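Sivard Kitchen Set for Robot Clubs
Classroom edition, simulation only

The Sivard Kitchen Set is a ready-made virtual kitchen for school clubs and first-year robotics classes. Students write a program that picks up food and dishes and puts them somewhere else. No hardware is needed, and it runs on ordinary lab computers.

The kitchen has a granite-look counter, a white sink, a faucet, plates and a set of play food. Teams usually begin with the sink task.

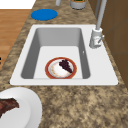
Sink task: grapes on a small plate in the basin.

Object positions are set in a plain text file. A teacher can write a new layout between classes, or let teams write layouts for each other. The set comes with 157 saved layouts in 3 levels.
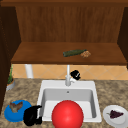
Shelf layout with the green bottle on its side and the grapes on the white plate.

A bottle lying down is a different problem from one standing up, and most teams end up writing separate code for the two. We suggest giving out the upright version first.

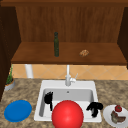 Shelf layout with the bottle upright. Blue plate empty, tomato on the white plate.

Loukia Koutsoukos runs the Thursday club at Atard and tested the set with 10 students. Her notes on pacing are in the teacher guide -- read the part on shelf tasks before the second session. She gives each team one layout and has them draw the planned moves on paper before any code is run.

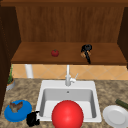
Scoring is built in. Each run is saved with its layout name and the final position of every item, so two teams can compare runs on the same layout. Scores can be exported as a spreadsheet.

In the package: the software, saved layouts, teacher guide, student worksheets.
License: one school, no limit on student accounts.
Price: $590
Orders and school quotes: Barbara Dudek, Sivard school sales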